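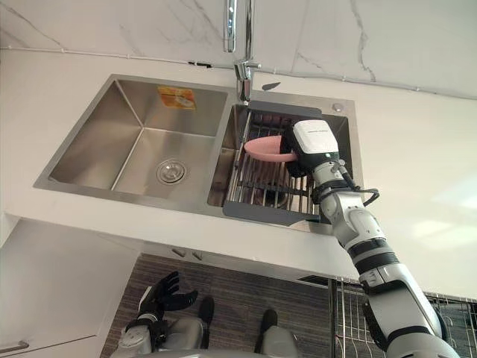 Print this page | E-mail this page

Where Does Tap Water Come From?

You turn on the tap and water comes out. It may have traveled a long way to reach you.

Water starts as rain or snow. Some of it runs into rivers and lakes. Some of it soaks into the ground and collects between grains of sand and cracks in rock. Water stored underground is called groundwater, and people dig wells to reach it.

Cleaning the water

River water has mud, leaves and tiny living things in it. Some of those living things can make you sick, so the water goes to a treatment plant first. Workers add a substance that makes the bits of dirt stick together in clumps. The clumps sink. Then the water passes through layers of sand and gravel, which catch what is left. Last of all, a small amount of chlorine is often added to kill germs.
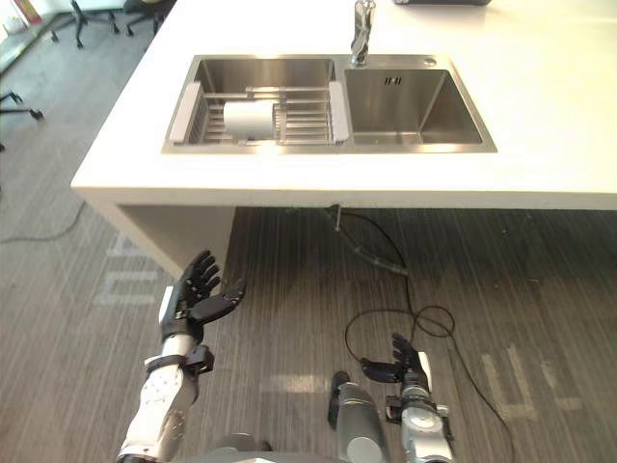
Issue 7 – page 2

Getting to your house

Clean water is pumped into big pipes called mains. Many towns also keep water in a tower on a hill. The weight of the water pushes it down through the pipes – this push is called water pressure. Smaller pipes branch off under each street and lead into the houses.

Some pipes are very old. In the town of Holari, a few of the mains have been in the ground for around 100 years.

Down the drain

Used water goes into a different set of pipes, called sewers. They carry it to another plant, where it is cleaned before it goes back to a river or the sea.

Words to know
Groundwater – water stored under the ground
Main – a large pipe that carries water
Sewer – a pipe that carries used water away

Written by Angeliki Economou

We use cookies to remember your settings. OK | Read more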